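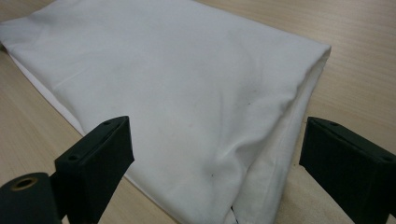
Qué hacer cuando la pinza pellizca dos capas de tela (o ninguna)

Llevo media tarde con este fallo y otra media de la semana pasada, así que lo dejo escrito antes de que se me olvide. Va de la pinza de mano Natell, la de dos dedos negros, con la que grabamos demostraciones de doblar y mover ropa blanca. Si usas otra te servirá casi todo menos los nombres de los avisos.

El síntoma

Vas a coger una tela doblada por el extremo, cierras los dedos y pasa una de dos cosas. O la pinza agarra solo la capa de arriba y al levantar se te abre todo el doblez (¡con lo que costó dejarlo recto!), o se cierra sobre el borde, la tela resbala y el registro apunta "agarre correcto" tan tranquilo. La segunda es la mala. La primera la ves y repites la toma, pero la otra se te cuela en los datos y luego el robot aprende a cerrar la mano en el aire.

A nosotros se nos colaron 131 tomas de una tanda de 2.000. Las encontró Bushra Mirani repasando vídeos a mano, y todavía me lo recuerda cuando le pido un favor.

Por qué pasa

Al principio le eché la culpa al sensor de fuerza y lo desmonté entero para nada. El problema venía de dos sitios a la vez. El primero, la apertura: el cero de los dedos se había corrido 2 mm, y con una tela fina esos 2 mm son la diferencia entre sujetar y acariciar. El segundo, que yo entraba siempre desde arriba y en el canto redondeado del doblez eso no funciona bien, los dedos empujan la tela hacia abajo y las capas se separan.

Paso 1. Para y quita el movimiento automático

Antes de meter los dedos (los tuyos) entre los de la pinza, desactiva el cierre. En el panel de Lirkidberg está en Modo, Manual, y tienes que esperar a que la luz deje de parpadear. Lo digo porque me pillé la yema del índice por ir con prisas. No fue grave, pero aprieta más de lo que parece.

Paso 2. Mira los tornillos

Comprueba que los tornillos de los dedos no tengan holgura. Mueve cada dedo con suavidad hacia los lados: si baila, ahí tienes parte del error. Aprieta con la llave pequeña y sin pasarte, que es plástico y la rosca se come enseguida. Yo me cargué una así y el repuesto tardó lo suyo.

Paso 3. Vuelve a poner el cero

Cierra los dedos del todo, sin nada en medio, y pulsa Referencia. Ábrelos y ciérralos 5 veces seguidas y apunta lo que marca en cerrado. Si el valor se va moviendo de una vez a otra, vuelve al paso 2, porque algo sigue flojo. Si sale estable, guarda. ¡Guarda de verdad! El botón de salir no pregunta nada y pierdes la calibración.

Paso 4. Coloca bien la tela

Una funda o una sábana blanca doblada en rectángulo largo, sobre la mesa, con el extremo doblado apuntando hacia ti. Alísala con la palma, pero no te obsesiones con las arrugas suaves, esas no molestan. Lo que sí hay que mirar es el canto del doblez. Si se ve un hueco oscuro entre las capas, ojo, que por ahí es por donde se mete un dedo de la pinza y te separa la de arriba de las demás.

Paso 5. Acércate despacio, con los dedos abiertos

Deja el extremo doblado entre los dos dedos, con sitio a ambos lados, y baja hasta rozar la mesa. Yo inclino un poco la muñeca para que las puntas lleguen por debajo del canto. Cierra a velocidad lenta y haz una pausa antes de levantar. Sube un par de centímetros y vuelve a parar: si las capas vienen juntas, sigue; si no, suelta y repite desde el paso 4.

Paso 6. No te fíes del "agarre correcto"

Ese aviso solo mira si los dedos dejaron de moverse. En Liew, que es el programa con el que revisamos las tomas, activé un filtro que compara la apertura final con el cero guardado. Si coinciden, no hay tela, por mucho que el registro diga lo contrario, y la toma va a la carpeta de dudosas.

Si sigue fallando

Prueba con una toalla gruesa. Si la toalla la coge bien y la funda no, te queda desajuste en el cero y toca repetir el paso 3. Si tampoco coge la toalla, mira el cable que va al soporte Mollel, que en el nuestro se aflojaba con los giros de muñeca y daba cortes muy breves. Yo lo sujeté con una brida y no ha vuelto a dar guerra, aunque sigo revisándolo al empezar cada sesión.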